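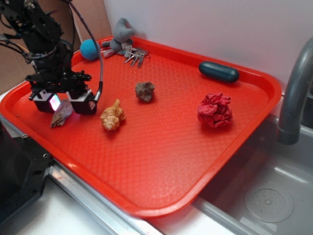
Sorting Room Diary, August

The contents of the red tray were reviewed at the counter beside the sink. The conch shell will join the Godidero shore collection. The gray plush toy and the blue knitted ball are assigned to the children's handling box. The keys are to be returned to the front office, where a ring is listed as missing.

The small rock remains without a number. The register has reached entry 592, and the next free line is reserved for it.

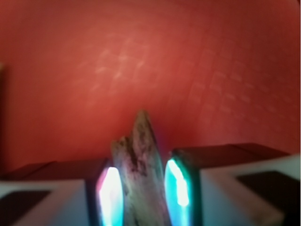 Petchrat, August

The rough, pointed piece was discussed again in the afternoon. Its mottled surface does not settle the matter of what it is, and it has been entered as "natural material, unidentified." The red cloth was approved for the textile drawer. Work closed at 3 p.m.
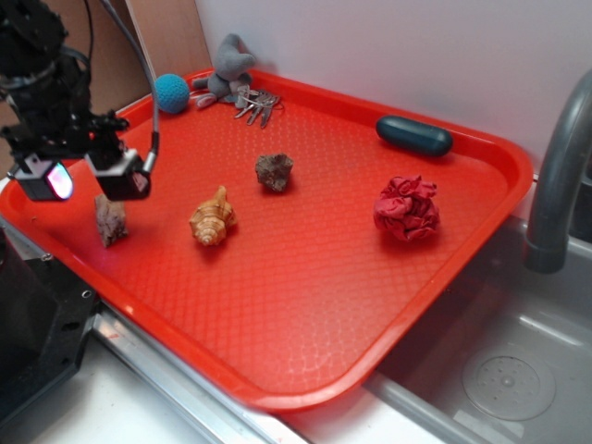 May items from the tray be borrowed by schools?

Schools may borrow them for one term on written request to the Virnero office. The keys are excluded. Shells must be returned in the padded box supplied.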